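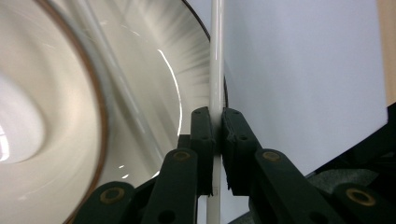
Ticket 266 — rod demos keep getting rejected
Opened by: Piyumi Bandara
Status: waiting on a retest

Hi all! I've been recording the tableware task with the hand-held gripper, and 17 of my 60 takes came back rejected because tracking dropped out. It happens almost every time I swing in over the big white bowl with the white rod between the pads. Up close it's all glossy white and blur, and I suspect the tracker has nothing to hang on to.

What I've tried so far:
- Re-ran the calibration (no change)
- Restarted the recorder between takes (no change, and it's slow)
- Started each take with the fingers wide open, over by the green tray, so there are some edges to lock on to before I move — this helped a bit, I think?
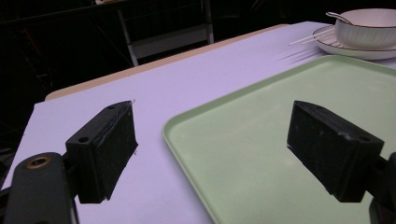 Reply from Florian Rolland

Thanks Piyumi, good notes! My guess is speed. Could you do six takes at half your usual pace, especially the last stretch toward the bowl? Keep the tray start, I like it. And have a look at the right pad while you're there — if the inner face is getting rough, swap it before you record any more.

Update from Piyumi

Will do this afternoon. I'll put the slow takes in their own folder so they don't get mixed in with Albane's.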